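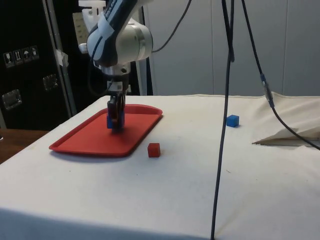
# Gathering good pick-and-place examples, one tray at a time

*8 November 2018*

If you have come over from the Tredine setup page, welcome, and do put the kettle on, as the first session always takes longer than you'd like. By now your arm should be talking to the Sturnisum recorder and you should have driven it by hand a little. What follows is how we gather the examples themselves for the "cube to tray" task, with all the small things we wish we had written down back in July.

## Before you start

You will need a tray, a few small cubes, a plain cloth and a good stretch of quiet time. We like a red tray on a white cloth, and cubes in two colours, blue and red. Having a red cube about is useful even when the task only asks for a blue one: the learner needs to see things it should leave alone.

Smooth the cloth, but don't fuss over it. A few creases are welcome, and so is the odd mark. Our very first set was recorded on a freshly ironed cloth every morning, and the learner got rather upset by the first wrinkle it met!

## Recording one example

1. Put the cubes down by hand, somewhere the gripper can reach. Try not to fall into a pattern (we all do, and it shows up dreadfully later on).
2. Move the arm to its starting pose and press record. Wait a breath before you move.
3. Come over the cube, straighten the gripper so that it points at the table, and go down slowly.
4. Close the fingers, pause, then lift.
5. Carry the cube over the tray and lower it until it is close to the bottom before you let go.

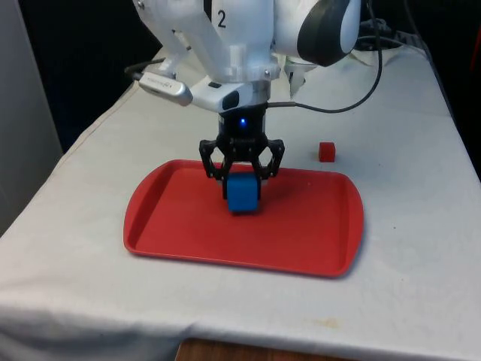
That last step is the one people hurry. If you let go too high the cube bounces and rolls, and the learner picks up the habit of dropping things and hoping for the best. Go low, stop, open the fingers gently, and only then come up again. Aim for different parts of the tray as you go along, the corners too.

6. Stop the recording once the arm is clear of the tray, and mark it in Sturnisum as "good" or "retry".

Please keep the retries. A missed grasp that you then put right is worth having -- we file ours in a separate folder called Czarnecka, after the street our old workshop was on, and mix a few back in at training time.

## How many, and how often to stop

We take examples in batches of 15 and then have a proper rest, because tired hands make jerky paths. Between batches, shift the tray a little and turn it slightly. Check that no cable has worked its way under the cloth or into the path of the wrist.

Our first usable set had 1,068 examples in it. It did nicely in the middle of the table and poorly at the edges, so we are now working towards 3,000, with most of the new ones starting from the awkward spots.

When a batch is finished, play back 2 of them at full speed before copying everything to the Hiteo drive. Look for a gripper that closes late, and for clocks that have drifted between the cameras and the arm. If either turns up, set the batch aside and restart the recorder before taking any more.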